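3 min read

Teaching your Skurnau arm to work with a paper bag

Paper bags are a lovely first subject for the Skurnau kit, and a humbling one too (I went through a whole stack of lunch bags before I was happy!). If you've already followed the Grovby setup guide and your arm homes properly, you're ready to start.

Lay your mat flat and stand the bag on it, open end up. Fold the rim down a bit and crease it well, so the paper keeps its shape when something leans on it. In the Poltel software, set the speed to 47 percent and the wrist range to the full 360 degrees, then switch over to manual control. I like to bring the arm in low and slow, and stop as soon as the end meets the paper.

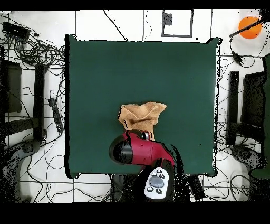
Arm at the lower front of the bag, green mat underneath.

From there, save the position as your first waypoint, back off a couple of inches, and save that as your second. Run the pair a few times at low speed and watch the bag. If it slides, lower the approach height a touch and try again. If it folds up on you, smooth it out, stand it back up and take the speed down. Do keep your cables well clear of the arm's reach before you let it run by itself!

Comments (2)

Iona Paterson
The speed setting helped so much, thank you. Mine kept knocking the bag flat.

tinbox2524
Would this work with the older Cù controller? I can't find the wrist range anywhere in its menus.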